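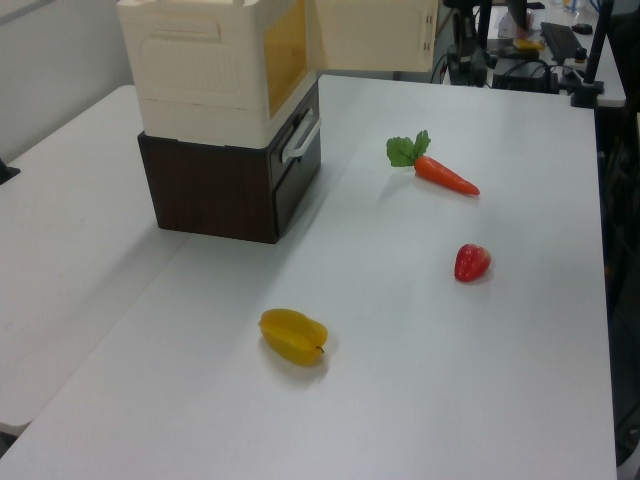

Storage is the first topic in this unit because most home food waste starts there. A food keeps well when three conditions suit it: temperature, moisture, and air. Vegetables and fruits differ in all three, and a household that puts everything in one drawer will lose some of it early. Take the carrot and the strawberry on the white tabletop. A carrot is a root, built to hold water through a cold season, and it will last for weeks in the refrigerator. A strawberry has thin skin and begins to mold within days.

Terms for this week
Respiration — the produce keeps using oxygen and giving off heat after harvest.
Ethylene — a gas given off by ripening fruit. Apples and bananas give off a lot of it.
Chilling injury — damage to warm-climate produce held too cold. Tomatoes, basil, and cucumbers are the usual cases.

Refrigerator settings
Set the main compartment at or below 40 degrees F. The door is the warmest part, so milk does not belong there. Use the high-humidity drawer for greens and roots. Cut the tops off fresh carrots before storing them; the leaves pull water out of the root. Berries go in unwashed, in a shallow container with a paper towel under them.

Dry storage
Potatoes and onions both want a dark, airy place but should be kept apart. Potatoes sprout faster next to onions. Flour and rice go in closed containers with the purchase date on the lid.

Assignment
Keep a waste log for 10 days. Write down each item thrown out, where it was kept, and your best guess at the cause. Bring the log to section in October. Read chapter 4 of the Valdovinos packet first — the part on ethylene will be on the quiz.

Household Food Management, Khoa Hoàng, instructor. Revised August 31, 2023. Back to top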